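Skilta Packing Tasks: Data Card

Release 4
Prepared by the Kestside documentation office
Contact: Huw Gittins
Last revised 10 Aug 2026

Summary

Skilta Packing Tasks is a collection of short recordings of tabletop work with corrugated cardboard boxes. It covers the opening of boxes, the placing of items inside them, the folding of flaps, and the stacking or setting aside of finished boxes. The collection holds 161 sessions. Each session is accompanied by a written task sheet and a list of the packing materials issued for it.

The collection is intended for groups studying how packing work is arranged and carried out on an ordinary table. It is not a record of warehouse practice, and no session was set up to meet a shipping standard.

Contents of the release

The release is divided into five task groups:

1. Opening and squaring a box
2. Placing soft goods
3. Placing rigid goods
4. Folding and closing flaps
5. Clearing the table

A session may belong to more than one group. Where it does, it is stored under the group in which it begins, and the other groups are listed in its task sheet. Users who require strict separation should filter on the field "groups_all" and not on the folder name.

Materials

Boxes are plain cardboard in nine nominal sizes. The size code is recorded in the field "box_code" and refers to the outside dimensions of the box when closed. Boxes were reused until a flap tore or a corner lost its shape. The field "box_wear" takes the values new, used, and worn, and was filled in by the person preparing the table.

Soft goods are garments and lengths of fabric. Rigid goods are small household items and smaller boxes. Tape was excluded from all sessions in this release, and closing a box therefore means folding its flaps down until they lie flat.

Spare boxes and flat cardboard could be kept on the table during a session. They were left wherever the preparer found convenient, and their positions are not annotated. The working box is annotated in every session.

An open brown box stands toward the far side of a beige table, with dark navy fabric draped behind it. A small closed box and a flat piece of cardboard with folded flaps are farther back on the right.
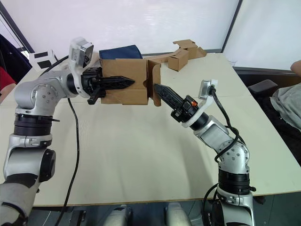

Task sheets

Each task sheet states the goods issued, the starting condition of the working box, and the condition in which it should be left. Sheets are written in plain sentences and were not shortened for publication. A typical sheet for the fourth group reads as follows:

"Begin with the box open. Fold the two short flaps inward. Fold the two long flaps over them. Leave the box in place on the table."

Sheets written before February use the words "side flap" and "end flap" in place of "long flap" and "short flap." Both forms have been kept. A table of equivalent terms is supplied in the file terms.txt.

Annotation

Flap states are recorded separately for each of the four top flaps as open, partly folded, or flat. A flap that is held down but would not remain so is marked partly folded. Annotators at Seixas completed the first pass, and a second reader at Kestside reviewed every session in which the final state of the box differed from the state requested on the sheet.

Sessions that ended early have been retained and carry the value "incomplete" in the field "outcome." They should not be read as failures of the packing method.

Known limitations

Lighting and table height vary between sessions and were not measured. The selection of garments is narrow, and dark fabrics are more common than light ones. Goods placed at the bottom of a deep box are often hidden by the walls, and annotations of their position should be treated as approximate. People and personal belongings may appear at the edges of the working area.

Access and use

The collection is distributed through Sorkgate to registered research groups. Redistribution of individual sessions requires written permission. Requests for correction should be sent to the contact named above and should quote the session number, the field concerned, and the value proposed.

Changes since the previous release

Misassigned box codes in the third task group were corrected.
The field "groups_all" was added.
Duplicate task sheets were removed.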